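Search news and events
Enter keywords... Go

PRESS RELEASE

Geltcombe students train robot arm to take old computers apart

Students at Geltcombe College will show a robot arm working on retired office computers at an open evening in May. The project is run by the college's robotics club and is its entry for the Ullen Challenge, a regional competition for further education students.

The task set for this year's competition is to recover one reusable part from a piece of unwanted equipment, with no one touching the equipment once the clock has started. Teams choose the equipment and the part. The Geltcombe team chose the graphics card of a desktop workstation.

The computers come from Closteck, a local firm that clears and recycles office equipment. Closteck has given the club a supply of machines that are past being resold whole, along with bench space at its Tannous Road unit for one day in the half-term break. More than 400 machines of a similar type pass through the unit in a year, and staff there open each of them by hand.

Frans De Bruijn, who teaches engineering at the college and runs the club, said: "We wanted something with a real use at the end of it. A graphics card is a good part to pick. It is worth something second-hand and it is a fair size for a gripper. It is also awkward. There is a catch holding it at the back and another on the board, and the card has to come up straight or it jams in the slot."

The team has five members, all in the second year of the Level 3 engineering course. They meet after lessons on Wednesday and share the work between them. Two students look after the gripper and its fingers. The others work on the software, which uses pictures from a small camera on the wrist of the arm to find the card and line the fingers up with it.

The first version of the software looked for the card by its colour. This gave poor results, as black slots and black card covers were easily mixed up. The present version looks for the metal bracket at the back of the case first and then follows the card forward from there. The students collected pictures from several different cases, with the slots filled and empty, so that the program would not depend on one layout.

The fingers were also changed. The early pair were printed in a soft plastic and bent when they closed on a card. The current pair are stiffer and are held on with screws, so they can be swapped between runs.

Rasha Harb, operations manager at Closteck, said: "The students asked our bench staff a lot of questions, mostly about what goes wrong. They wanted to know which catches snap and which cables get in the way. We are happy to keep sending machines while they are useful to the club."

The club paid £395 for parts, covering the camera, a replacement motor and material for the fingers. The arm itself belongs to the college and is used in lessons during the day.

Practice runs are taking place on cases laid on their side with the cover off. Power supplies are unplugged and hard drives are taken out before the machines leave Closteck, so no data reaches the college.

At the open evening visitors will be able to see the arm at work, look through the pictures the software is trained on and try removing a card by hand. Entry is free. Doors open at 6 pm and there is no need to book. Younger visitors should come with an adult.

The gripper over an NVIDIA graphics card in one of the workstations. Blue latches along the back of the case hold the tops of the slot brackets.

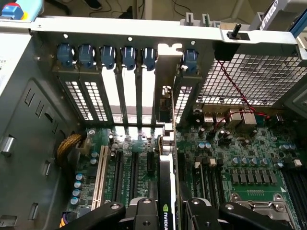 Notes for editors

Interviews with members of the team can be arranged through the college press desk. Reporters wishing to film in the workshop should ask in advance and allow time for a short safety talk. Safety glasses are provided.

Geltcombe College offers full-time and part-time courses for students aged 16 and over. The robotics club is open to students on any course.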